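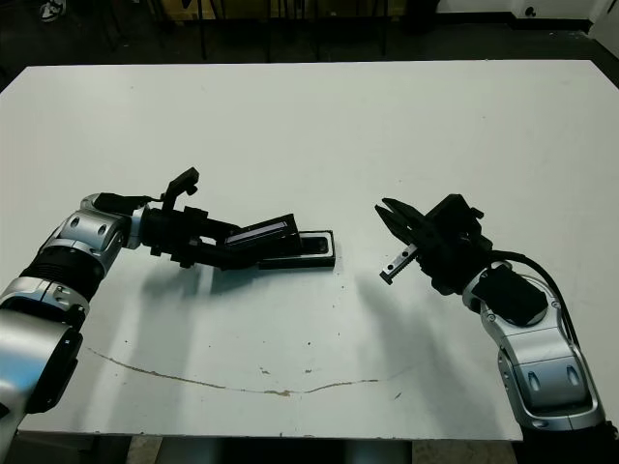

**Who makes up the school money if Flundora gives Jarnard a 20-year property tax abatement?**

Everybody else who owns property in the school district does, unless the state fills the gap, and under the current draft the state only fills part of it.

I'm putting the answer up top because I asked the same thing at the February work session and had to sit through a good while of slides before I got it. I'm not against the plant! I have family who would apply the first morning the doors opened. But the draft agreement is on the city website now (under "Economic Development," then "Pending," then scroll forever), and I think more of us ought to read it before the vote.

The short version is that Jarnard pays nothing on the building and equipment for 20 years, it pays normal tax on the land, and it promises 900 jobs. The handout says the site could "support up to 3000" jobs counting suppliers, and I'd like to hear what people make of that.

*posted by porchlight_flundora*

---

**millrace** wrote:

Thank you for digging that up. I've read it twice now, and the part that bothers me is the word "support." Nine hundred is what the company signs its name to. Three thousand is a sentence in a handout, and I'd be careful about repeating it even to argue with it, since it tends to stick in people's heads. My neighbor already told me, as a settled fact, that three thousand people are getting hired.

---

**oldhandpress** wrote:

I'm going to be the grump who likes the deal, and I hope you'll all still wave at me at the farmers market.

That land has been sitting there growing thistles since I moved here. It pays next to nothing in tax today. So when people say we're "giving away" twenty years of money, I have to ask, what money? If Jarnard goes up the road to Hondach instead, we collect the thistle rate and our folks drive there for work, and Hondach gets the lunch crowd and the gas station sales and the new houses. I'd rather have the payroll here. I spent a long career in a plant and I can tell you that a steady paycheck on a street changes the whole street, right down to whether the gutters get fixed.

---

**porchlight_flundora** wrote:

> what money?

That's fair, and I did think about it. My worry is more about the cost side. If new families come in (and I hope they do, the elementary school could use some noise) then the district has to teach those kids from day one, and the biggest new taxpayer in town isn't paying toward it on anything except the dirt. The houses will pay, sure. I just don't believe the houses pay for all of it, and the district's own letter says it doesn't believe so either.

---

**ridgeroad_2** wrote:

Has anyone compared it with the Ishida deal? My memory is that Ishida got a much shorter break and a schedule where it paid a little more each year, so the jump at the end wasn't such a shock. We never lost them over it. They're still out there running a night shift, I see the lights when I drive home.

---

**oldhandpress** wrote:

Ishida was already here and was adding on to a building it owned, so I don't think it's quite the same. It's easier to drive a bargain with somebody who has already poured the floor. But I'll grant you the step-up schedule was a good idea, and I wouldn't holler if they put one in this time.

---

**millrace** wrote:

Well, look at that, we agree on something before supper.

The other thing I'd want is a real clawback. Section 2 says that if the jobs fall short, the city "may review" the abatement. May review! I may review my closet this weekend too. The Ishida agreement (I found a copy at the library, ask at the desk) said "shall reduce," and it spelled out how much for each job missed. It also made them report headcount every year, in public, and I don't see that in the new one anywhere. If I've missed it, somebody please point me to the page and I'll say sorry nicely.

---

**tansy_and_thyme** wrote:

I don't usually post in these threads, I'm mostly over in the tomato one, but I do payroll for a living and wanted to ask how they're defining a job. Full time? Through an agency? Two part-timers added together? Those come out very differently when you're the one filling in the form.

---

**millrace** wrote:

Oh, good catch. It says "positions." I can't find a definition.

---

**oldhandpress** wrote:

Now that one does bother me. Agency jobs are honest work, but when I voted for folks who promised 900 jobs I pictured 900 people with a health plan. I still say approve it. I'd just send it back for that one word first.

---

**ridgeroad_2** wrote:

I don't think you can send it back for one word and still call that approving it, with respect. Either we have leverage before the vote or we don't have it. I'd hold off a month.

---

**porchlight_flundora** wrote:

I'm going to write up the questions from this thread (job definition, yearly report, "shall" in Section 2, the step-up schedule) and mail them to the clerk so they go in the packet. oldhandpress, I'll put down that you're in favor of the deal overall, so it doesn't look like we all think alike. If anyone wants something added, post it here before 5 p.m. tomorrow, I'm stopping at the post office on my way to choir.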